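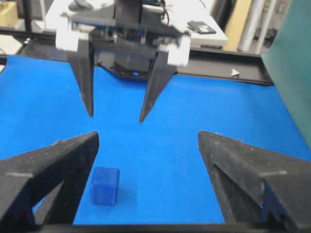
By the Jurska staff writer, robotics and manufacturing

The cube is small and blue, and so is the table, more or less. At the Flukik workshop, picking it up is the first thing a new operator learns to do with somebody else's hands.

The hands belong to a two-armed robot. The operator sits at a desk behind it and holds a pair of lightweight handles. Move the left handle and the left arm moves. Squeeze the trigger and the black fingers close. A computer records every joint angle along the way, along with video from small cameras near the grippers. One full run is called a demonstration, and the workshop wants 200 of them for each task before it tries to train anything.

It sounds easy until you sit down. My first nine tries gave the project nothing it could keep. I closed the fingers too early, then too late, then pushed the cube across the mat with the side of a fingertip. There is no feeling in the handles, so you have to learn from the screen when you have a grip and when you only think you do.

Good operators are slow at the start of a reach and slow again at the end. They also avoid fixing mistakes in a hurry. If a grasp goes wrong, they back up, open the fingers and come in again at the same pace. Those recoveries are often kept. A robot trained only on perfect runs has no idea what to do when it misses.

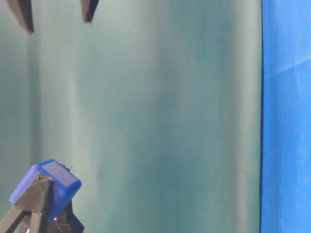

Open fingertips above a blue block on its black stand at the Flukik workshop.

The software that turns the recordings into behavior is called Pokix. It looks at what the cameras saw, looks at what the operator did next, and learns to guess the second from the first. On one early task the team collected 154 demonstrations and threw out 79 of them, mostly for pauses. An operator who stops to scratch an ear teaches the robot to stop too.

Variety matters as well. Between runs, someone reaches in and moves the cube a few inches or turns it. Later sessions change the lighting. The method the workshop follows, known in the building as the Barreto routine, sets out which changes come first and how many runs each one gets.

There is also an older way to teach an arm, which is to take hold of it and push it through the motion. The workshop still does this for single-arm jobs. It is quick and it feels natural, but your own arms end up in the video, and with two robot arms you soon run out of hands.

A shift at the handles lasts two hours, with a break in the middle. By my second hour on Tuesday I was getting the cube most of the time. The operator at the next desk was already on to stacking.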